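Nostari opens its first pay-what-you-can supper room in July

29 Jun 2025. For immediate release.

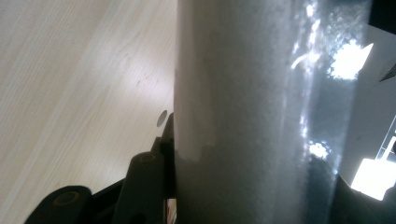
I'm Maite Alcaraz, I run the kitchen at Nostari, and I've been bursting to share this one: from July we're opening a supper room on Vimetti Street, two evenings a week, and you pay whatever you can manage.

If you've eaten with us at the market you'll know the menu is short and changes when I get bored (often!). That carries on. There will be a soup, a big tray of something from the oven, a salad and a pudding, and if my mum's rice turns up more than it should, well, I do the cooking.

The room seats 50. We used to feed people in a church hall with 16 chairs and a kettle that tripped the lights, so this feels enormous to me. We've had the keys since spring and spent most of that time arguing over paint. Cristóbal Zapata won, so it's green.

The rent for our first year comes from our supper club members, who raised nearly 3,000 pounds between them, and from Sosa, the bakery next door, who are also giving us their bread at closing time. Soledad Haverford from Sosa told me, "I'd sooner walk it round to you than carry it home on the bus."

You don't need to book for a table of two. Bigger groups, please ring first so I can push tables together. Doors open at six and we stop serving when the oven tray is empty. Children are very welcome, and so are dogs if they're happy under a table.

We'd also love a hand with washing up. Mairéad Ó Súilleabháin looks after the rota and will feed you before your shift, not after, as she thinks hungry people break plates.

Reporters and food writers are welcome to come along to our opening evening. Damián Fuentealba can sort out a seat, a chat with me or a look round the kitchen. Ask for him at the Nostari market stall or leave a note at Sosa's counter.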